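Manter os ratos-do-campo e os gaios longe da despensa (sem os prejudicar)

Margarida Simões
18 de fevereiro de 2022
Última atualização: setembro
Tempo de leitura: 5 minutos

Quem vive perto de mata ou de terrenos agrícolas acaba por partilhar a casa com animais selvagens. No inverno os ratos-do-campo procuram calor e comida, os gaios vêm às nozes que ficam a secar no alpendre e os ouriços entram na garagem se a porta ficar aberta ao fim da tarde. Quase tudo se resolve com arrumação e com tapar buracos.

Começar pelos buracos

Um rato-do-campo passa por uma abertura muito pequena. Os pontos habituais são a entrada dos canos debaixo do lava-loiça, a grelha de ventilação da despensa e a folga por baixo da porta das traseiras. Para os canos usa-se palha de aço bem apertada e por cima massa de enchimento. A espuma expansiva sozinha não serve, é roída numa noite. Nas grelhas põe-se rede metálica de malha fina, presa por dentro com parafusos. Na porta, uma escova de vedação cortada à medida.

Convém fazer esta volta em setembro, antes das primeiras noites frias. Se já houver animais dentro de casa, não feche tudo de uma vez. Deixe uma saída aberta, retire a comida e espere até deixar de ver sinais. Para saber se ainda há passagem, polvilhe farinha junto ao rodapé à noite e procure pegadas de manhã.

Guardar a comida

Arroz, farinha, massa e frutos secos vão para frascos de vidro ou caixas de metal com tampa. O plástico fino é roído. A comida do cão e as sementes para os pássaros são o que mais atrai, e muita gente deixa os sacos no chão da garagem. Um balde de metal de 20 litros com tampa de pressão chega para um saco médio de sementes. As batatas e as maçãs ficam em prateleiras afastadas da parede, em caixas com rede por cima.

As nozes e as avelãs devem secar num tabuleiro com outro tabuleiro de rede virado ao contrário, preso com duas molas. Os gaios levantam a rede se estiver solta. O meu vizinho Fahad Sial perdeu assim uma colheita inteira e agora seca tudo no sótão.

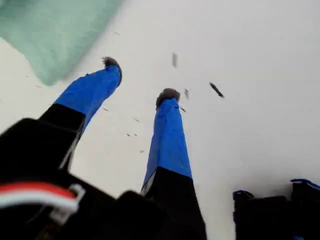
Calças azuis e pretas, pernas esticadas.

Comedouros para aves

Se gosta de alimentar as aves no inverno, ponha o comedouro a pelo menos cinco metros da casa. As sementes que caem são comida para ratos, e um prato largo por baixo apanha a maior parte. Esvazie o prato ao fim do dia. Lave o comedouro de 2 em 2 semanas com água quente e um pouco de lixívia diluída, passe por água limpa e deixe secar por completo antes de voltar a encher. Use luvas e não o lave no lava-loiça da cozinha.

Não dê pão nem restos salgados. Sementes de girassol, aveia crua e pedaços de maçã são aceites por quase todas as espécies que aparecem no quintal.

Ouriços, sapos e companhia

Um ouriço na horta é boa notícia, come escaravelhos e lagartas. Antes de queimar ou mexer num monte de folhas, veja se não há nenhum a dormir lá dentro. Para beber, água num prato raso. Leite não, faz-lhes mal. Nos tanques e bebedouros fundos deixe uma tábua inclinada para que possam sair se caírem.

Se encontrar um animal ferido, ponha-o numa caixa de cartão com furos e um pano, num sítio escuro e sossegado, e ligue para o centro de recuperação mais próximo. Não lhe dê comida antes de falar com alguém.

Limpeza depois de uma visita

Dejetos de rato não se varrem nem se aspiram a seco. Abra a janela, calce luvas, molhe a zona com lixívia diluída e espere cinco minutos. Apanhe com papel de cozinha, feche num saco e deite no lixo. Passe depois um pano húmido nas prateleiras e lave os frascos por fora. Os panos usados também vão fora.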